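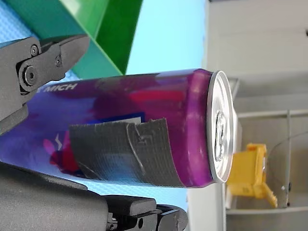 How does a robot hand hold a can?

Your own hand is very good at holding things. If a drink starts to slip, your skin feels it and you squeeze harder before you have time to think. A simple robot hand has no skin, so the people who build it have to plan the squeeze.

The hand on our arm at the Grornlow workshop is called a gripper. It has black fingers that close on the can from above and below. Look for the big round bolt on the upper finger. It is a pivot, a bit like your knuckle.

Why is a can tricky?

A can is smooth and round, and it likes to roll. The metal is thin too. Squeeze too little and it drops. Squeeze too much and it dents — a crushed can will not stand up properly.

We put grey duct tape on our can. Tape has a woven cloth feel, so it is rougher than shiny metal. Rough things are easier to grip. Engineers call this friction.

Try it at home

Lay an empty can on its side. Pick it up with two wooden spoons, one in each hand. Now stick some tape round the middle and try again. Which was easier?

Words to know

Gripper: the part of a robot that holds things.
Pivot: a point that something turns on.
Friction: the rubbing force that stops things sliding.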